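Orton W2

The Orton W2 is a wrist camera kit for small robot arms, sold by the Novbridge firm Ulus. It is made up of a small colour camera, a clamp that fits between the last joint of the arm and the gripper, a cable and a software package. The kit is aimed at workshops, colleges and packing firms that already own an arm and want to add a close view of the work without changing the gripper.

History

Ulus began as a repair business for packing machinery and moved into robot parts when its customers started to buy light arms. The first Orton kit had a fixed clamp and fitted one make of arm only. It was replaced by the W2, which went on sale in July with an adjustable clamp. A version with a longer cable, sold as the W2 L, was added later. Both are made in Novbridge, apart from the clamp, which is supplied by Babić.

Design

The camera and clamp together weigh 82 grams. The housing is a plain metal block with two screw holes on each side, and the cable leaves it at the rear so that it can be tied along the arm. The standard cable is 2 metres long. Focus is set by turning a ring on the lens and is locked with a small screw. Ulus gives a working distance of up to 300 millimetres from the lens. There is no lamp in the kit, and the camera depends on the light in the room or on a lamp bought separately.

The software shows the live view on a computer and can save stills or video together with the position of the arm. It sets brightness and colour balance by itself unless the user turns this off. Up to four cameras can be run from one computer.

Use

The kit is mostly used for picking small parts from trays, checking that a part is in the grip, and recording work for later training of the arm. Clear plastic is among the harder materials for it. Light shines through the part as well as off its surface, strong glare can hide the edges, and anything very near the lens is out of focus.
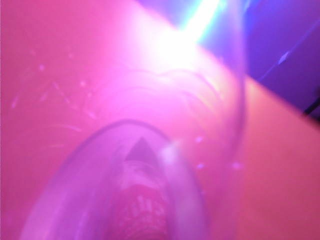
Wrist camera view of clear, curved plastic at close range, with strong glare and a magenta tint.

The manual advises setting the colour balance by hand for such work and moving the lamp to one side of the arm.

Reception

A trade newsletter in Novbridge tested the W2 over 206 picks and found the clamp firm and the software easy to set up. It was less pleased with the focus ring, which cannot be reached on some arms once the gripper is fitted. Users have also asked for a printed manual, as the kit comes with a download link only.

See also

Machine vision
Robot end effector
Bin picking

This page was last edited on Nov 11, 2024.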